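Recovering From a Dropped or Slipping Bottle With the Hand-Held Gripper 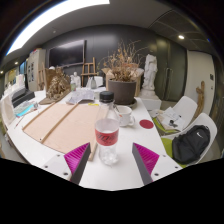
Manipulation Laboratory, Department of Mechanical Engineering – Operator Procedures

Revised Thursday, August 10, 2023

This procedure applies to all operators recording bottle and cup tasks with the hand-held gripper. It was revised after an incident in June in which a partly filled bottle slid out of the fingers during a lift and emptied over the table and a power strip. There were no injuries. The review by Karim Masri and Botond Szénási found that the left pad had come partly away from its finger, so that the grip closed unevenly.

Before each session

1. Open the fingers fully and press each ribbed pad along its whole length. A pad that lifts at either end must be replaced.
2. Check the screws in both base plates. Tighten by hand only.
3. Close the fingers on the test block. Both pads should touch it at the same time.
4. Confirm that the bottle cap is closed. A bottle standing between the fingers, with a cup and saucer close beside it, leaves little space for a correction, so move the cup if the task sheet allows.
5. Keep power strips and chargers off the tabletop.

If the bottle slips during a lift

1. Stop moving. Do not squeeze harder; on a damaged pad this turns the bottle and makes the slip worse.
2. Lower the gripper until the bottle rests on the table, then open the fingers.
3. If the bottle has already fallen, let it fall. Operators must not reach under the fingers with the free hand.
4. End the recording and mark it "slip" in Darnent. Do not delete it.
5. If there is water on the table, switch off power at the wall before wiping.

Finding the cause

Dry both pads and repeat the test block check. If one pad touches first, loosen that base plate, set it square and tighten it again. If the contact is even but the bottle still slips, clean the pads with a damp cloth and wait 18 minutes before the next attempt. After two further slips the gripper is to be taken out of use and handed to Lowri Skyrme with a written note.

Replacement pads are kept in the second drawer of the tool cabinet. A new pad requires some 70 open-and-close cycles before it is used on a filled bottle.

Comments

Babak Ebrahimi: Does the 18 minutes apply to the older pads as well? They seem to dry faster.

Lowri Skyrme: Yes, please use the same time for both.

Ebbe Sandberg: Second drawer is out of pads as of this morning. I have two at my desk.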